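# 誰も読まない文章を、28年書いてきた人に会う

取扱説明書を書いている人に会ってきた。名前は出さないという条件である。「説明書には署名がないんですから、記事のほうにだけ名前が出たらおかしいでしょう」と言われ、まあそうかと思って引き下がった。

テクニカルライター歴28年。独立してからは、制作会社Deltardを通して届く家電の仕事がほとんどだという。待ち合わせは駅前の喫茶店で、先に来てメニューを読んでいた。裏面まで読んでいた。注文はもう済んでいるのに、である。

「アレルギーの注意書きが、ケーキの写真の下に入り込んでるんですよ。これ、あとから足したんでしょうね。最初から場所を取ってあればこうはならない」

席に着いて一分でこの話になった。

## 「入れないでください」の向こう側

最初の仕事は電気ポットだった。入社した会社で、前任者が残した版を新機種に合わせて直すという、いわば書き写しに近い作業だったらしい。

「型番を直して、寸法を直して、図を差し替えて終わり、のはずだったんです。ところが読んでいたら、『本体にお湯以外のものを入れないでください』と書いてある。ポットですよ。最初に入れるのは水でしょう。水も入れちゃいけないことになる」

先輩に報告すると、先輩は黙って過去の版を棚から出してきた。何代も前から同じ文だったそうだ。何年ものあいだ、この国の消費者はこの一文に従わず、説明書に背いてポットに水を注いでいたことになる。苦情は一件も来ていなかった。

「それで分かったんです。読まれてないなと」

そこで転職を考えないのがこの人の不思議なところで、本人の弁では「気が楽になった」。誰も読まないなら、困って読みに来るごく少数の人のためだけに書けばいい。元気な人は来ない場所なのだから、元気な人向けの挨拶はいらない。以来、冒頭の「このたびはお買い上げいただき」を一行でも短くする交渉を、依頼主と延々続けている。戦績を聞いたら、コーヒーをかき混ぜるばかりで返事がなかった。

注意書きの話になると、さすがに口が滑らかになる。あの手の文章は、書き手が心配性だから長いのだと思っていたが、違うらしい。

「あれは地層です。一行ごとに、どこかで誰かがやったことが埋まってる。『浴室で使用しないでください』があれば、浴室で使った人がいる。『ペットを乾かさないでください』みたいなのも、笑い話で有名ですけど、書く側は笑えないんですよ。次に何が来るか考えなきゃいけないので」

地層はめったに削られない。一度入った警告を外すには、外しても大丈夫だという判断を誰かが引き受けて、判を押す必要がある。足すほうは会議の終わり際に十秒で決まる。こうして説明書は厚くなる。いちばん厚かったのは、Rorkareroという多機能調理器の103ページで、料理を始める前に読むとちょうど食材が傷む、と担当者の間では言われていたそうだ。

「そのうち半分は注意書きでした。残りの半分がレシピで、操作方法はその隙間に」

隙間ですか、と聞き返すと、隙間です、と真顔で返ってきた。

## トーストには「適量」がない

家電のなかで何が書きにくいか。複雑な機械を挙げるだろうと踏んでいたら、答えはトースターだった。
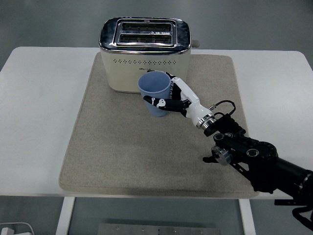

*クリーム色の2枚焼きトースター。口は前後に並ぶ。*

「入れて、下げて、待つ。書くことがないんです。ところが焼き色の欄になると急に哲学が始まる。目盛りの三で『きつね色』と書きますよね。きつねを見たことがある人が、いまどれだけいるか」

実際に問い合わせがあったという。目盛りのとおりに焼いたが、きつね色にならない、と。電話の主はわざわざ動物園に行って確かめたと主張しており、冬毛と夏毛のどちらかと逆に尋ねてきた。メーカーの窓口はこの問いを丁重に書き留め、制作会社に回し、制作会社は彼女のところに回した。最終的に「お好みの焼き色」という表現に落ち着いた。ようするに、説明をやめたのである。

「負けたと思いましたね。『お好みで』は、書き手が白旗をあげたときの言葉です。料理本もそうでしょう。塩、お好みで。知らないから聞いてるのに」

食パンの厚さの問題もある。六枚切りを標準として書くと、関西方面から異論が出る。四枚切りと五枚切りの話を誰かが会議で始め、その日の議題はそこで終わる。さらに冷凍の食パンがあり、レーズン入りがあり、昨日のパンがある。全部を表にしたら見開きいっぱいになり、見た人は例外なく表を飛ばして適当な目盛りに合わせた。社内で試してもらったときの話だそうだ。

「しかもそれでちゃんと食べられるんです、パンって。腹が立ちますよ」

家ではどうしているのか聞いたところ、ご飯派だった。

## 正しい日本語、通じる日本語

お金の話も聞いた。単価はページで決まる場合と文字で決まる場合があり、文字のほうだと、削れば削るほど収入が減る。4000字で納品したものを、推敲に推敲を重ねて2830字まで縮めたことがある。依頼主にはたいへん喜ばれ、請求書の金額も美しく縮んだ。

「そのとき初めて、世の中の説明書が長い本当の理由を理解しました。安全のためだけじゃなかった」

以後は時間で契約している。

文章の癖についても、いくつか手の内を見せてもらった。まず「など」を使わない。「布などで拭いてください」と書くと、読む人はその「など」の中に新聞紙も金たわしも入れる。使っていいのが布なら布と書く。次に「必ず」を節約する。全部の文に「必ず」が付いていたPlundumという加湿器の初版は、どれが本当の必ずなのか書いた本人にも分からなくなっていた。本人というのは前任者のことだ、と彼女は二度念を押した。

二重否定も敵である。「閉まっていないことがないようにしてください」という文に、かつて赤字を入れた。入れたあとで、はたして元の文が何を望んでいたのか自信がなくなり、設計の担当に電話をかけた。担当者はしばらく考えて、蓋を閉めてほしいだけです、と答えた。

「だったら、蓋を閉めてください、でいいんですよ。でもそう書くと、偉い人が『命令口調だ』と言う。お客様に命令するなと。それで丁寧にしていくと、だんだん意味が逃げていく」

丁寧さというのは湿気のようなものらしい。放っておくと紙全体に回る。

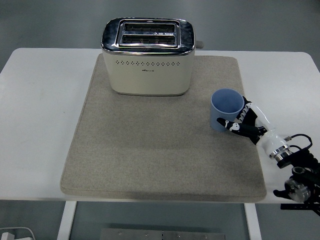 翻訳の話はさらに込み入っている。日本語の版を元に各国語を作ることもあれば、よその言語で書かれたものを日本語に直すこともある。Jiangという小型扇風機の案件では、届いた原稿がすでに三つの言語をくぐっていて、首振り機能の項目が「あなたの否定を開始する」になっていた。

「詩としては悪くないんです。疲れてる日に読むと、ちょっと来るものがある」

採用はされなかった。ただ、彼女の机の前にはいまもその一行を刷った紙が貼ってあるという。断りにくい仕事の電話が来ると見るのだそうだ。効き目について尋ねると、今月は三件断れたと言うので、製品としてはかなり優秀な部類に入る。

最近は紙の冊子がどんどん薄くなり、詳しくはウェブで、という一枚きりの案内が増えた。寂しいのではと水を向けたが、あっさり首を振られた。

「紙だと、読まれたかどうか分からないままでいられたんです。ウェブは数字が出ますから。去年の10月に公開したページの閲覧記録を見せてもらったら、いちばん長く読んでいたのが私でした」

校正のために開きっぱなしにしていた分が、そのまま集計されていたらしい。二位も社内の人だった。

## それでも読む人

では、この仕事に手応えを感じたことはないのか。少し意地の悪い聞き方をしたかもしれない。彼女は砂糖の袋の裏を読みながら（書いてあることは原材料だけである）、一通だけ手紙が来たことがある、と話してくれた。

差出人は、製品を持っていない人だった。親戚の家で説明書だけをもらってきて、寝る前に少しずつ読んでいるという。文章が落ち着いていて、怖いことが書いてあるのに声を荒らげないのがいい、とあった。誤字も一つ見つけてくれていた。

「誤字はありました。何人もで見て、通してしまったやつです。買ってもいない人が見つけた」

返事は会社を通すと三か月かかるので、次の版でその誤字を直し、ついでに、その人が気に入ったと書いていた段落には手を付けずに残した。機種が変わり、書き直しの機会は何度もあったが、まだ残っている。どの製品のどの段落かは教えてもらえなかった。家にある説明書を片っ端から読めば見つかるかもしれませんよ、と言う。営業がうまい。

ちなみに自分で家電を買ったときは説明書を読むのか。これは聞いておかねばと思っていた。

「読みません」

即答だった。

「読むと仕事になっちゃうでしょう。うちの炊飯器、買ってからずっと時計が合ってないんです。予約で炊くときは、ずれてる分を暗算します」

時計の合わせ方なら説明書に載っているはずである。というより、話の流れからして、書いたのはこの人である可能性がかなり高い。そう指摘すると、彼女はカップを置いて、しばらく窓の外を見ていた。

「載せました。後ろのほうに」

帰宅してから、わが家の台所の引き出しを開けてみた。説明書の束が輪ゴムで留めてあり、いちばん上はとっくに捨てた掃除機のものだった。その下に、いま使っている電子レンジのが出てきた。ビニール袋に入ったまま、封も切っていない。

開けて、注意書きから読みはじめた。「本書はお読みになったあと、いつでも見られるところに保管してください」。お読みになる前のことは何も書いていなかった。

（2020年2月26日）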